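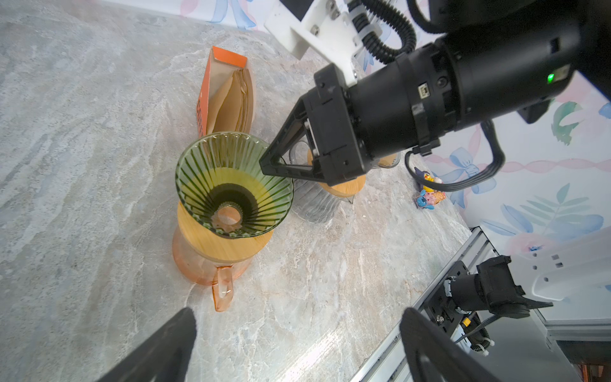 Setting up the Derside two-arm coffee kit: is it worth the bench space?

Biteteck sells the Derside as a pair of arms you can teach to make pour-over coffee in an afternoon. It took us 2 days. The steps below are the ones that worked, with the sales talk taken out.

What you need

The kit, a flat worktop, a dripper and server, paper filters and patience. The brochure says any dripper will do. I doubt it. Ribbed glass is slippery and see-through, and clear glass is just what small wrist cameras tend to struggle with. Start with something you don't mind breaking.

Step 1. Bolt down the rail

Fix both arms to the front rail before you plug anything in. The manual shows 13 bolts and explains perhaps half of them. Tighten the base plates first, then check that each arm can swing without dragging its cables.

Step 2. Set the reach

Move each arm by hand to the middle of the worktop and save that point. Keep the speed low. The Drumau software offers a "smart" setting here – leave it off until you trust the thing.

Step 3. Teach the pick-up

Put the pitcher where both grippers can get at it. Close one on the pitcher and keep the other just above, out of the way of the spout. Save the position, open the gripper, back off and try again. Do this empty. Water can wait.

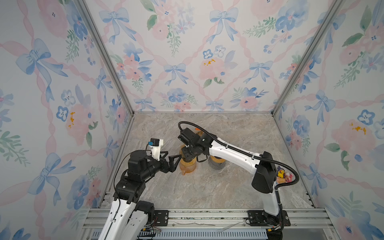
Step 4. Repeat, then move things

Run the same pick-up until you're bored, then shift the pitcher by a finger's width. Ours coped with small shifts and sulked at larger ones. Biteteck claims over 168 hours of running without a reset. We haven't come close, and I'd want to see the log.

Should you buy it?

For teaching, maybe. For coffee, a kettle is quicker. The Krishnan add-on for pouring is due in November, and I'd hold off until someone has tested it with hot water.

Last updated 26 Oct 2020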